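Clidham House Entryway and Storage Project
Progress report to the Berine Fund, 2/5/23

Thank you again for your patience with us over the holidays! We're happy to say that the work you're paying for has picked up nicely, and the downstairs is starting to feel like a place people can walk through without turning sideways.

Where we are
The old cupboards in the Deák wing have been emptied and sorted, which took longer than any of us guessed (there were 67 pairs of shoes and boots in there, some of them very small and very old). Pairs in good shape went back to their owners or into the giveaway box. We've spent $400 of the grant so far, mostly on racks, hooks and cleaning supplies.

The tiled corridor
We had always hoped to get the shoes out of the bedrooms and down here, where a wet floor is easy to mop. We settled on slatted wood in a light orange-brown, in tiers, and we like how warm it looks against the tile. Its final spot is still being talked over, so it may yet move along the wall.
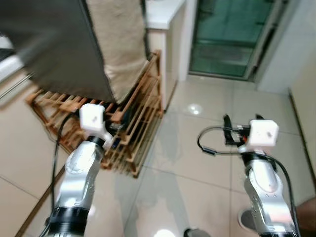 What comes next
We have 16 coat hooks left to put up and 2 benches on order from Wonik. We'd like to have everything in place well before the August open house, and you would be very welcome to come and see it.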